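Kollár three-bay shelving unit, white — reviewed after seven months of use
Posted Aug 22, 2022

I bought this unit in January to replace two old bookcases that had bowed in the middle. It lives in the back room, where the children's things, the spare crockery and the overflow from the kitchen all end up. I wanted open compartments, shelves I could move, and something I could wipe down with a cloth. There are cheaper units that do the first of those and dearer ones that do all of them. The Kollár sits in between.

Delivery was from the Drirkcombe warehouse and came in two boxes, the heavier of which took both of us to get through the front door. One box had a split corner but the panels inside were fine. The painted boards are wrapped in foam sheets with card between them, and I found no chips.

Assembly

The instructions are drawings only. They are mostly clear, apart from step 17, where the dividers go in. The drawing doesn't show which end of the divider is the top, and the pin holes only line up between bays if every panel is the same way up. I put one in upside down and had to take it out again. Mark the top of each panel in pencil before you start.

The whole job took me 2 evenings on my own. With a helper to hold the dividers upright you could do it in one. You need a crosshead screwdriver and a mallet, neither of them supplied. The hex key in the bag is soft and I swapped it for one of my own.

Fix it to the wall. The bracket is in the box, but the wall plugs are for solid walls only and mine is plasterboard, so that meant a trip to the shop.

The shelves

Each shelf rests on pins pushed into the side walls, and there are plenty of holes to choose from. I've set the left-hand bay with the shelves close together and left more height elsewhere. Moving a shelf takes a minute once it's empty. The pins are a tight fit for the first few goes and then ease off, though none has worked loose.

The holes stay on show. There are no caps for the screw heads or the unused pin holes, so you get small dark dots down the inside of every compartment. On white paint you notice them. Sarkix sells white caps for its own range and I'm told they fit, but I haven't tried them.
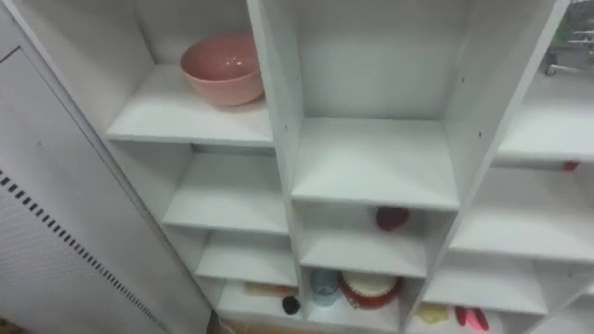

Vendula Bednárik wrote in after my first notes on this unit to say that her caps from the Sarkix range were slightly too wide and had to be trimmed with a knife, and that she gave up halfway down the second bay. She also found the paint marked near the front edges where she slid stoneware in and out, and now uses felt pads under anything heavy.

I haven't had marks like hers, but most of what I keep on it is light. A pink bowl has the top left shelf to itself, and the plastic cup goes low down where small hands can get at it. The big stockpot went on for a week and I moved it back to the kitchen, mainly for the sake of my back.

The finish

The paint is smooth and a bright, clean white. Felt-tip came off with washing-up liquid. Beetroot left a faint stain that I can still find if I look for it. Dust shows less than it did on the old dark bookcases, though crumbs show more.

The compartments are deep enough that small things get pushed to the back and forgotten, and the lower ones are shaded by the shelf above. If you mostly store little items, you'll want trays or baskets. I tried the Luria trays, which fit with a finger's width to spare but have no handle, so you end up pulling them out by the rim. I've kept two and sent the others back.

Load

The leaflet gives a limit of 19 kg per shelf. I haven't tested that and don't intend to. A full row of cookery books has sat on one shelf since spring without any bend that I can see — the old bookcases had sagged by then under much the same load.

Returns and spares

I was one shelf pin short. Customer service sent a bag of them after one email, free of charge. Unused units can go back within 60 days, but you pay the carriage, and on boxes this heavy it won't be cheap.

I'd buy it again for this room. For a living room I'd want covers for the holes first, and I'd look at something with a solid door on the bottom row.

Muchen Fan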